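The Drinks Dispenser at Walwood

Posted by Édgar Salazar
September 2026
819 views · 51 shares · 2 comments

The ground floor lounge at Walwood has had a new drinks dispenser since June. It replaced the old Postma, which had served the building for years and leaked for the last two of them. Several people have asked for a page about it, mostly to settle how to use it and how to clean it.

It is a simple countertop machine. The tank is a tall black cylinder with a silver band at the bottom, and the drink comes out of a short spout underneath. A steel drip tray sits under that, with a slotted grate set into it for the glass to stand on.

We are using the clear ribbed glasses from the old kitchen. The Nomard tumblers were too wide and are back in the cupboard by the stairs, next to the spare pitchers. If you want one for water, take one – just return it to the same shelf.

Iced tea goes in on Mondays and Thursdays. Apple juice goes in on the other days, unless there is an event in room 211, in which case the people running the event choose. Please write what is in the tank on the card by the door when you fill it.

The tray needs more care than the tank does. Drips dry on it and leave marks, and a paper towel mostly moves them around. Warm water and a soft cloth work better. Lift the grate out first and wash it in the sink. 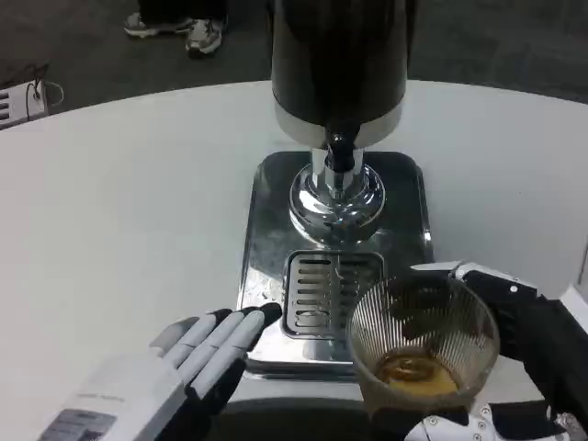

The dispenser and its tray, with a small pour in one of the ribbed glasses.

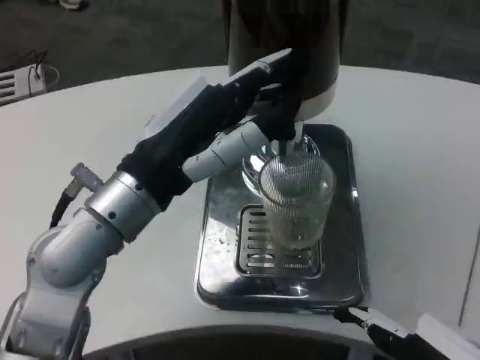
Refills are kept in the Nellow boxes on the bottom shelf of the pantry. Use the open box before starting a new one, and put the date on the lid with the marker. The tank should be emptied and rinsed every Friday afternoon, including the spout – sugar collects there first.

If the flow slows down, do not force anything. Leave a note on the card and I will look at it the next morning.

Share (51) · Comments (2)

Quyên Triệu
Can we have unsweetened tea one of the two days? I would drink it, and I think a few people on the second floor would too.

Édgar Salazar
Yes, Thursdays. I will change the card.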